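Home | Notebook | Parts | Droleck bench | Contact
2 min read

June, bench notes, wheel refurb

Gaming wheel out of storage for the Conditz sim seat. Laid on the dark cloth to keep the rim off the bare metal. Base still attached. Logged as item 47.
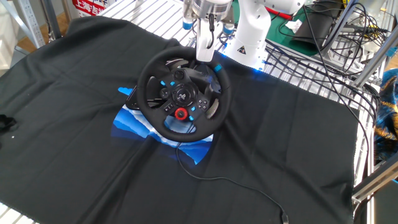

CATEGORY: INPUT DEVICES / WHEELS

Rim first, then hub. Dry brush between the small buttons, cotton swab at the red control. No solvent on the blue parts until tested on a scrap. Paddles to be checked for equal travel. Cable to be tested end to end before the base is opened. Log at 50 Hz, 400 samples per axis, file under Sullomell.

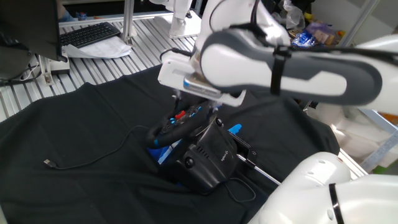 Base and cable

Vents on the side of the housing: vacuum only, no compressed air. USB plug stays disconnected until the cable has been checked for continuity. Coil loosely afterward, no tight bends at the base. Clamp hardware goes in bag 178.

Open: Brock Robichaud to confirm whether the seat bracket takes this base or needs the adapter plate.

Contact: bench notes, B. Robichaud | © Droleck | Back to top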